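Speaker notes: Getting people to the polls in a town with no bus
Susthorpe Civic Evening, 30 August 2023
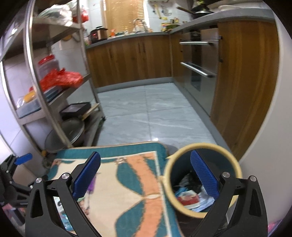 Good evening, and thank you for coming out in this heat. I know some of you drove over from Orwood, and I know what that road is like at supper time, so please help yourselves to the iced tea whenever you want it. You won't bother me by getting up.

(Wait for the door to close. Check that the back row can hear.)

I want to talk tonight about rides. I had planned a much bigger talk, with the history of the county charter in it and a long piece on how the ward lines were drawn, and then I read it out loud in my kitchen and put myself to sleep. So it's rides. How a person who wants to vote gets from the front door to the place where voting happens, and what we as neighbors can do about the stretch in between.

Most of you will remember when Susthorpe voted at the old grade school. You could walk there from nearly anywhere in town. Then the school closed and the polling place moved out to the Zastmont building, on the far side of the highway. It's a fine building. It has good parking and wide doors and the restrooms work, and I don't have a bad word to say about the folks who let us use it. But there's no sidewalk for the last stretch, and the bus that used to go by there stopped running the same year.

(Slow down here. Last time I rushed this part.)

I started giving rides the first election after the move. I hadn't organized anything. A lady from my street called and asked if I was going, and could she come along, and then her sister needed to come too, and before lunch I had made four trips and eaten a doughnut in a parking lot. It was a lovely day, to tell you the truth. People talk to you in a car in a way they won't across a fence.

By the next election we had a sign-up sheet, and by the one after that we had 18 drivers and gave 70 rides. I'm very proud of that. I also want to tell you where it went wrong, because I think that's more use to you.

The phone was the first trouble. We gave out one number, mine, and I was driving. So it rang and rang in my purse while I was out on the county road, and people who had worked up the nerve to ask for help got my voicemail. Please, if you take one thing home to Orwood, have somebody sit in a chair with the phone. They shouldn't drive and they shouldn't bake. Just the phone and a pencil.

The second trouble was the trip home. We were so pleased with ourselves for getting people there! And then we had folks standing in the lobby for an hour with their coats on. Now we write down both ends of the trip before anyone gets in a car.

(If somebody asks about the van here, say it's coming later. It isn't in the budget yet and I don't want to promise.)

Now, a word about manners. When you're driving a voter you don't ask how they're going to vote, and you don't tell them how you did. Take the bumper stickers off or borrow your cousin's car. No buttons, no caps. We give rides to everybody, and I mean that. I've driven people I've argued with at public meetings, and I've enjoyed it, and we talked about tomatoes the whole way. If a passenger brings up the candidates, you can say "I leave that at the curb when I'm driving," and they'll nearly always laugh and let it go.

Don't go into the booth area with anyone unless they've asked you and the poll workers say it's all right. And if somebody gets there and finds their name isn't on the list, don't argue for them. Walk them over to the help table and wait. You may be there a while. Bring a book.

(Drink some water. Look at the clock.)

The Vakulenko garage on Mill Road has offered to check tires and oil for anyone who signs up to drive, at no charge, any morning in October. I think that's very handsome of them. You just tell them at the counter that you're with the rides.

What I'm asking for tonight is pretty small. The clipboard is going around now, and there are two columns on it. One is for people who can drive for 2 hours on the day, morning or afternoon, whichever suits. The other is for people who would like a ride or know someone who would. Please don't be shy about that second column. I may be in it myself before long, the way my knees are going.

(Questions. Repeat each one into the microphone before answering. If the clipboard gets stuck on the left side again, go and fetch it.)

Thank the kitchen. Remind everyone that the side gate is locked and they'll need to go out the front.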